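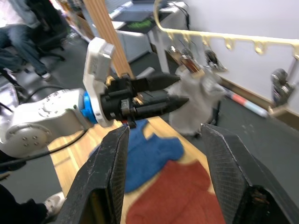 Week 2: How cloth dries

Welcome back! Last week was fiber and yarn. Today we get to water, my favorite part of the whole textile care course, and I'll try not to run over again.

Where the water sits

A washed cotton sock holds water in two places. Some of it lies between the yarns, where capillary action keeps it in place. The rest is inside the fibers themselves, bound to the cellulose. Spinning pulls out much of the first kind and hardly touches the second. So cotton can come out of a fast spin feeling nearly done and still take all evening on the line!

Polyester takes almost nothing into the fiber. Wool takes in a great deal and still feels dry to the hand, and Lorraine Dawber will have much more to say on that in March. 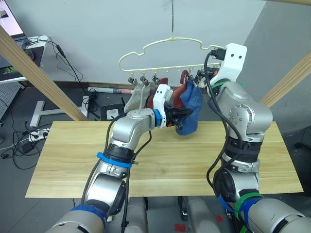 The two drying stages

1. Constant rate. The surface stays wet and water leaves at a steady pace. Air speed matters hugely here – a small fan does wonders.

2. Falling rate. Dry patches appear and water has to travel outward from inside the fabric. More air helps less now, and warmth helps more. Thick spots such as heels and waistbands get stuck in this stage long after the rest is finished.

Plot weight against time and you'll see a straight slope that bends over into a long tail. Finding the bend is the fun of the lab. 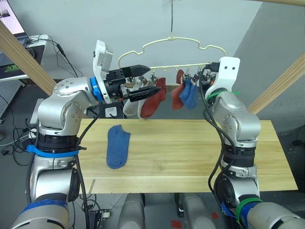 Sock hanger, cream plastic.

Humidity and spacing

Each wet item sits in its own thin layer of damp air. Hang two items touching and those layers merge, and the inner faces barely dry at all. Leave a gap, even a finger's width, and air can rise or sink between them. Evaporation cools the cloth, so the air beside it gets cooler and heavier and slides down. 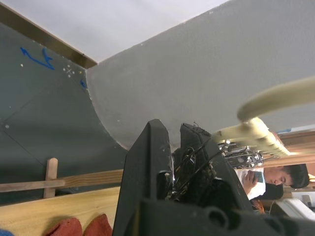 That gentle downward flow is why the bottom of a long towel dries last. Gravity drains water toward the hem too, so the hem loses out twice.

For the lab

Weigh your sample every 30 minutes and write down the room humidity each time. Read Heywood's chapter on moisture regain, starting at page 191. Howard Heywood writes beautifully about wool, so keep going past the assigned section if you have time!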